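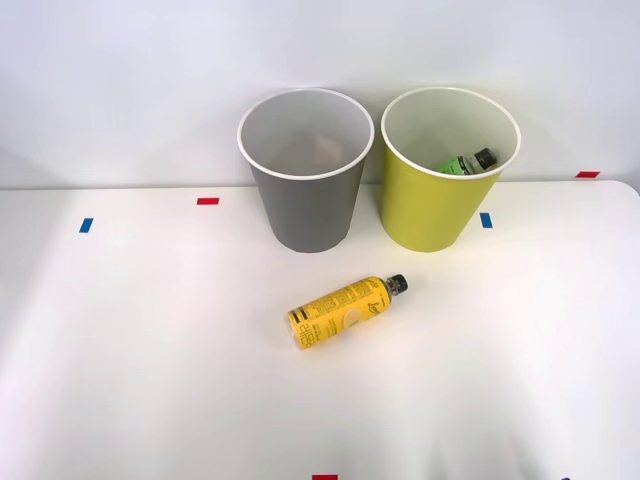 The technician who looks after the sorting cell at Reller starts every morning with the tape. "If a strip lifts, I replace it before anything else," she says, and she's happy to tell you which brand sticks best. Red and blue, pressed on flat, no curled corners!

The cell came over from the Dratham site in December and she has grown very fond of it. Its job is simple to say: bottles and scraps go into a grey bin or a yellow-green one. Keeping it at that job is the part she loves. "It's 300 cycles, then I stop and check the bin positions against my drawing. They creep. You'd never notice by eye, but 6 millimetres is plenty to spoil a drop."

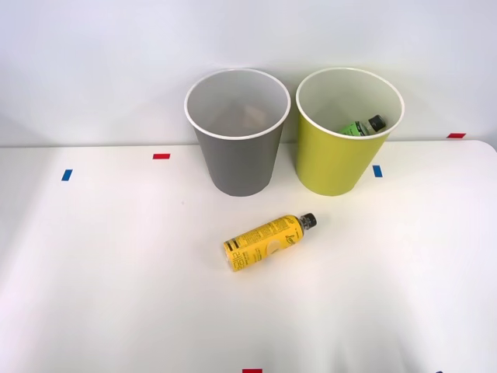 Bottles lying on their side are her favourite test, preferably at a slant, with a label full of small print. She keeps 37 saved layouts and runs two of them after any repair.

And the worst repair so far? "A cable clip," she laughs. "I'd changed the motor, I'd rung Padberg, I'd had the cover off twice – and it was a clip rubbing at the elbow." She's now writing it all up for the team at Bratu, who get their own cell next.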